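Uvutgate Play Rooms - Soft Toy and Table Check
Site: Eredside, upper floor
Checked: 6 February 2019
Form filled in by hand, typed up after. Comments as I went.

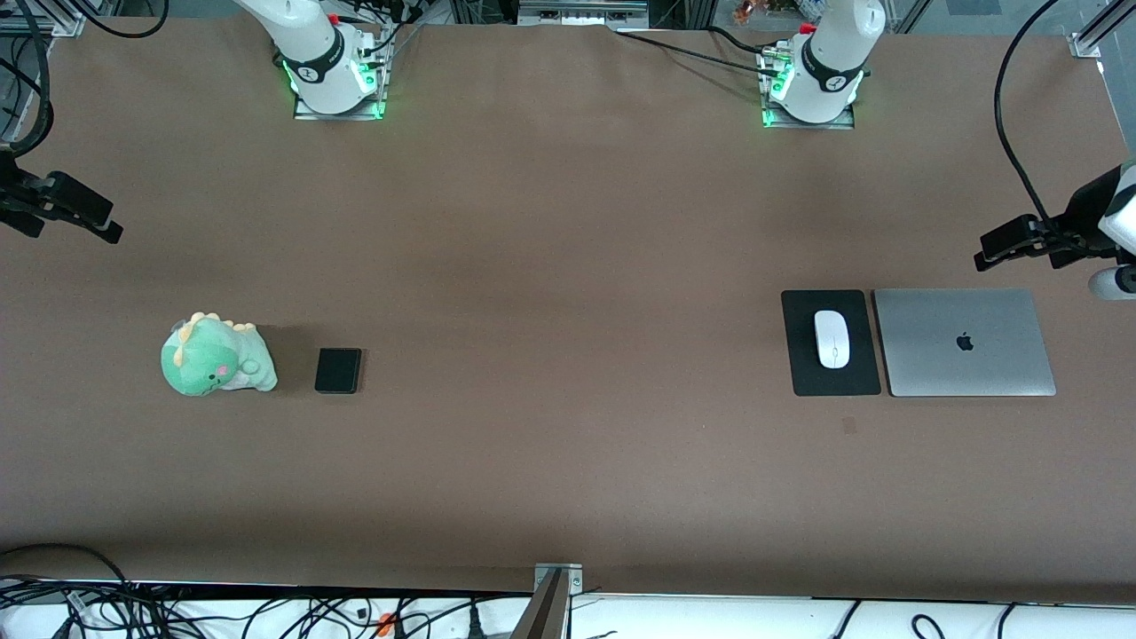 Scoring is OK / WATCH / FAIL same as before. Anything on FAIL goes in the gray tub and gets a tag. Don't put it back on the shelf to "deal with later", that's how we ended up with the bear in June.

PART A - TABLES

A1. Top surface, splinters or lifted edges
OK. Ran a dry cloth over the whole brown top, no snags. Do the underside lip too, gum lives there.

A2. Surface wiped before toys go out
OK. Wiped with the Stondero spray, left the full 15 minutes. Label on the bottle is peeling, needs a new one before somebody guesses what's in it.

A3. Wobble
WATCH. Not bad, one foot needs a turn. Lean on each corner in turn, not just the middle.

A4. Cables kept to the back, off the sitting side
WATCH. Some run along the back, but there's a tangle at the near edge too. Check again after cleaning, they get dragged.

A5. Walkway around table
OK. Stool was in the way, moved it.

PART B - SOFT TOYS

B1. Green dinosaur, plush - seams
OK. Pulled along the belly seam where the cream meets the green, then under the chin. Tight. No stuffing showing.

B2. Dinosaur - spikes
WATCH. Yellow ones down the head and back. These get chewed and used as a handle. All hold to a firm tug but one has a little give at the root. Recheck next round, if its worse then stitch or bin.

B3. Dinosaur - eyes
OK. Twist and pull, both ways. Little dark eyes, hard to get a grip on, use fingertips and not nails. No movement.

B4. Dinosaur - cheek
OK. Pink is not rubbing off on a damp white cloth. Did it twice.

B5. Dinosaur - label
FAIL on paperwork only. Care label is there but too faded to read the wash temp. Going with cool wash, inside a pillowcase, until we find the sheet from Wu. Toy can stay out.

B6. Dinosaur - smell and damp
OK. Squeeze the fat part of the belly hard, thats where it stays wet after a wash. Dry right through.

B7. Rabbit, long ears
FAIL. Left ear seam open, can get a finger in. Tagged, gray tub.

B8. Sock snake
OK. Ugly but sound.

B9. Small beanbags
WATCH. Bag them and shake, look for beads in the bottom. Found dust, no beads. Red one is thin at the corner.

PART C - STORAGE

C1. Shelf fixed to wall
OK.

C2. Bins clean inside
FAIL. Crumbs, a raisin, one hair tie. Emptied and wiped, so OK by the time I left but it goes down as a fail.

C3. Toys stored dry and off the floor
OK. Two were on the floor behind the bin, put back after a look over.

C4. Bin lids, pinch points
WATCH. Blue lid drops fast. Prop it or take it off for the session - I took it off.

PART D - RECORDS

D1. Toy register up to date
WATCH. Register runs to line 280. Rabbit needs striking out, beanbags are entered twice under diffrent names. Dinosaur is listed as "dragon", changed it.

D2. Wash log
OK. Last few entries have no initials. Please initial.

D3. Tags and ties in stock
OK for now. Order more when the box is half down.

TO DO BEFORE NEXT CHECK
Turn the table foot down
Email Wu for care sheet, green plush
Rabbit - mend or throw, decide
New label on Stondero bottle
Look at spike again
Blue lid, ask for a soft hinge

Room fit to open. Gray tub is in the office, not the hall.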